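4.3 Demonstration at the spring open day

The two-arm cell was shown to visitors in March, during the open day held at the Brandutia building. The aim was to see how the setup behaved outside normal lab hours, with people asking questions and the room lights left as they were. Sabina Kováčik ran the controls and Jarmila Zelenák kept the log. Over 20 visitors stayed for a full session.

The task was the tray task from Section 3, with no changes to the objects. Beverage cans were handled on a foam mat next to a low green tray, and a cross of gray tape was stuck to the mat to mark the target spot. Visitors could ask for either arm to be used. Most asked for the left one, which stood nearer to the tray.

Control ran on the Tranadis software, with the hand settings stored in Amuren from the earlier trials. We logged 1,648 commands over the day. Pauses for questions were left in the log and are removed only for the timing results in Section 5. Each session began with a short talk, after which the visitors moved to the side of the mat.

Two points came up again and again. Visitors wanted to know how the hand closes on a can without crushing it, and they wanted to know why the second arm waits with its hand open. The first is covered by the grip limits in Section 3.2. The second is a matter of our own scheduling – the arms take turns near the tray, and the idle arm holds its pose until it is called. Říha, the partner firm on the project, had asked for this rule before the open day, and we kept it.

Figure 5 gives views of the work area.
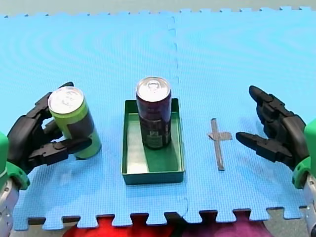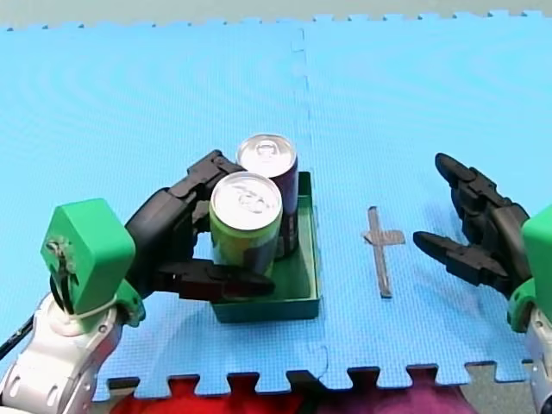
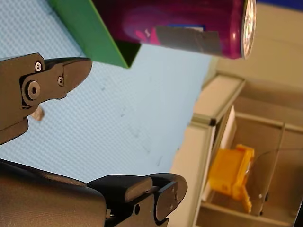
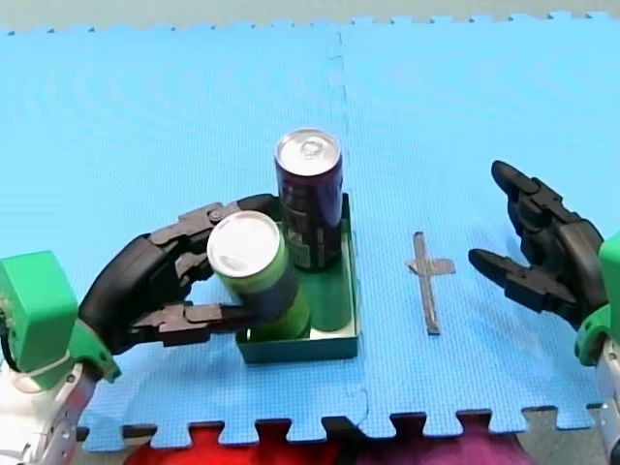

Figure 5. Tray task at the open day, first to fourth view. First, second and fourth: both hands, the tray and the tape cross. Third: close view of gripper fingers over the mat, with a can lying on its side.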